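Chapter 7
Folding and Storing Knitwear
Reading time: 18 minutes
Last updated: May

Knitted garments make up a small share of most household wardrobes and a large share of its storage problems. A woven shirt keeps its shape on a hanger. A sweater is a structure of loops, and loops move under load. This chapter covers laying out, folding and stacking sweaters at home, and the shelf and drawer sizes that follow from the fold. Washing was covered in Chapter 6 and is mentioned only where it affects the fold.

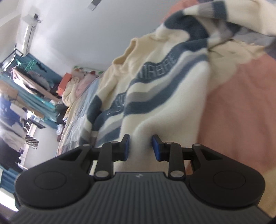
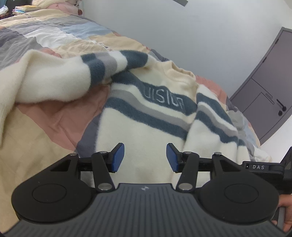
Figure 7.1. Cream sweater with dark chest band, lettering and striped sleeves, with fabric in several colors around it.

7.1 The work surface

A bed is the usual folding surface in a home without a laundry table. It is large enough for a full-size sweater with both sleeves extended, and it is soft, so the knit does not slide. The softness is also its main fault. A wrinkled cover passes its creases up into the garment, and the folder tends to correct the sweater when the cover is what needs correcting. Pull the bedspread flat first. Where a choice exists, use a plain cover under a patterned garment; edges are easier to find.

Working depth matters more than width. An adult sweater laid collar to hem needs 70 centimeters of clear surface, and the folder should be able to reach the far edge without leaning on the near one.

7.2 Reading the garment

Before folding, locate the collar, the two shoulder points and the hem. On a plain sweater these are found by touch. On a banded sweater the pattern does part of the work. A band across the chest should run straight from side to side once the body is squared. If it bends, or if lettering on it closes up and cannot be read, there is a fold in the knit below that point. The sweater in Figure 7.1 has such folds in both views.

Sleeve stripes serve the same purpose. With the sleeves drawn straight, matching stripes should fall at the same distance from each shoulder. A difference usually means that one sleeve is bent or has been pulled – a stretched sleeve should be eased back by hand before it is folded, never afterward.

7.3 Fiber surface and friction

Knits with a raised, hairy surface grip each other. This helps the fold stay closed but makes a stack harder to draw from. Furtado (see Further Reading) recommends no more than six brushed sweaters to a stack on an open shelf, and fewer in a drawer. Smooth knits slide and may be stacked higher if the shelf has side walls.

Weight should be considered as well. At 600 grams, a heavy sweater places enough load on the ones beneath it to set a crease along the fold line. Heavy garments go at the bottom.

7.4 The basic fold

Lay the sweater face down and square the body. Bring one side in toward the center line, then turn the sleeve down so that it lies parallel to the side. Repeat on the other side. The sleeves should not cross. Fold the hem up to the middle of the body, then once more to the collar. A thick collar is left outside the last fold – pressing it flat distorts the rim.

The finished packet should match the shelf depth less a hand's width. Section 7.5 gives packet sizes for adult and child garments.

Further Reading

Furtado, Rosimeire. Household Textiles: Care and Storage. Prunel, 200 pages.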